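On the Keeping of a Reading Record

October 2, 2021

Since May I have kept a written record of every book I finish. The practice was recommended to me by Tài Đàm, with whom I shared an office at Bravel for 4 years, and I adopted it with some reluctance. My earlier attempts had failed within weeks. The present one has continued long enough that I consider it proper to set out the method and its results.

Each entry consists of the author, the title, the date of completion, and a comment of no more than three sentences. I do not assign ratings. A rating given in the evening is frequently one I would withdraw the next morning, and the old notebooks from my student years are full of stars that I can no longer explain. The comment is written before the next book is opened. Where a book has been abandoned, this is also entered, together with the page at which I stopped.

The record is kept by hand in a ruled notebook purchased from Kallio, the stationer on the lower end of the high street in Husow. I had previously used a spreadsheet. It was easy to search and I never looked at it.

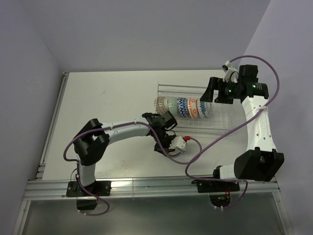
The question of rereading required a decision. A book read for the second time is given a new entry, and the earlier entry is not consulted until the new one has been completed. In two cases the comments disagreed entirely. A sea novel that I had described in May as slow and overfurnished was described in August as patient, and I am unable to say which of the two readers should be believed. Both entries stand.

Library loans are marked with a small L in the margin. The Husow branch permits a loan of 3 weeks with 2 renewals, and I have found that long histories are best borrowed at the start of a month, when my other obligations are lighter. Essays and short stories are more difficult to place in the record. For the present, a collection is entered only when every piece in it has been read, although I dip into several at once and this rule has left some of them in an uncertain position for months.

Correspondents have asked whether letters and magazines should be included. I do not include them. Tài Đàm does, and his notebook is consequently much thicker than mine.

The next entry will concern a history of canal building, of which I have four chapters remaining.

Contact | Copyright 2021, all rights reserved | Back to top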